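June 2022
Print | E-mail

Ovix cell, gripper fault – open

Fingers stop fully open on approach to the two-shelf rack. Close command times out after 30 seconds. Power cycled 2 times, no change.

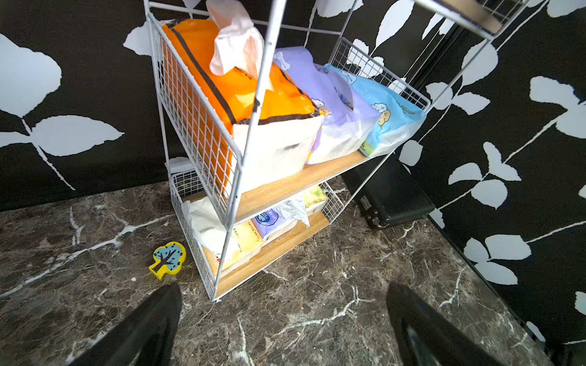
Drukar

Target was the orange bag on the upper shelf. Arm held at the front corner post, toy tree still on the floor. Stondeck log shows 4 timeouts – all on close, none on open. Finger cable to be swapped next.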